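Back to browser games

1/25/20

I gave up on my console in November when the disc drive packed in, and I have not got round to having it mended. What I have been doing instead, most evenings after tea, is playing free games in the browser. I used to do this at school when the library computers were quiet, and I had assumed that sort of game had died out. There are still plenty of them, though a lot are poor.

The one I have stuck with is called Zondico. It is a platform game with 20 levels. You play a small square fellow with a lantern, and you have to get him from the left of the level to the door on the right before the lantern runs out. Picking up oil gives you more time. That is all there is to it, and the controls are the arrow keys and the space bar.

The first few levels are easy and I went through them in one sitting. After that it gets harder quite quickly. Level 18 is where I am now. It has a long run of falling platforms over water, and the oil is placed so that you have to go back for it. I have had far more goes at it than I would like to admit. My best attempt got me to the last platform with the door in view, and then I pressed jump too early.
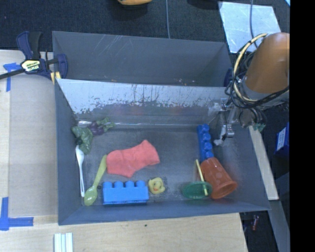 The jumping is my main complaint. If you hold the space bar down he goes higher, which is fine, but there is a slight delay before he leaves the ground and it catches you out when the platforms are moving. I tried it in a different browser and the delay was shorter, so some of it may be my laptop. Closing the other tabs helped a bit too.

There is a shop where you can spend coins on new lanterns. The cheapest one is 100 coins and it burns slightly longer. I bought it early on and don't think you need any of the others. The hats do nothing.

I have tried two more by the same people, who go by the name of Ostau. Navarrete is a kart racing game seen from above. It looks nice and the tracks are short, but the other drivers never seem to make a mistake, and if you hit a wall on the first corner you may as well start again. It has 3 cups and I have finished one of them, in second place. You can play it with two people on one keyboard, which is a squeeze, but it is much better that way. My sister beat me every time.

Arnura is a puzzle game where you slide coloured tiles along until they match the pattern at the top. I liked it less. There is an advert after every puzzle and the music cannot be turned off without muting the whole page. The puzzles themselves are decent, and if you only want something for ten minutes it will do.

One thing to know is that Zondico keeps your progress in the browser and not in an account. I cleared my history a couple of weeks ago and lost everything up to level 12, so I had to do the lot again. It went faster the second time. There is a code on the pause screen that you can write down and type in later, which I only noticed afterwards. Mine is now on the back of an envelope next to the laptop.

I'll have another go at level 18 tonight and put a note in the comments if I get past it. If anyone has done it without going back for the second oil can, please let me know how.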